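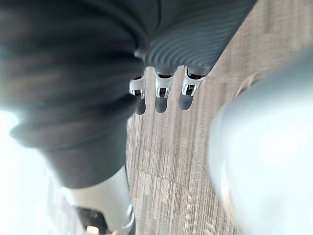 5.3 Grip loss reported as success

The most frequent fault in the tidying trials was a grip that had failed while the controller logged it as complete. Of 100 attempts with soft items, 20 ended this way. The Torvik hand judges contact from motor current alone, and a fold of cloth caught against a knuckle raises the current much as a held item does. The planner then carried on to the next step with nothing in the fingers.

Tautahi noticed the pattern on a Thursday, when 15 of the false reports turned up in one log. All of them came from garments, and cushions gave no trouble of this kind.

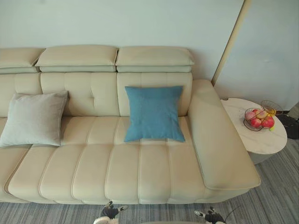
We first raised the current threshold by 30 per cent. This cut the false reports but made the hand squeeze harder, and we withdrew the change after one session on safety grounds. Figure 7 shows the fingers pointing down towards the carpet, with dark fabric close above them.
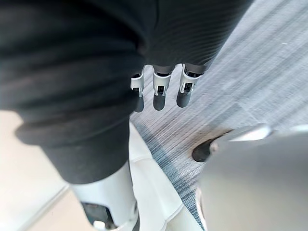

Figure 7. Fingers and dark fabric, close view. Photo: Ga-eun Pyo / Pranport

The present version opens the fingers slightly after each grip and reads the current again. If the two readings match, the arm stops and waits for the operator. Stops of this kind are slow to clear, and we have not yet tested the check on knitted items with the Pomitz controller.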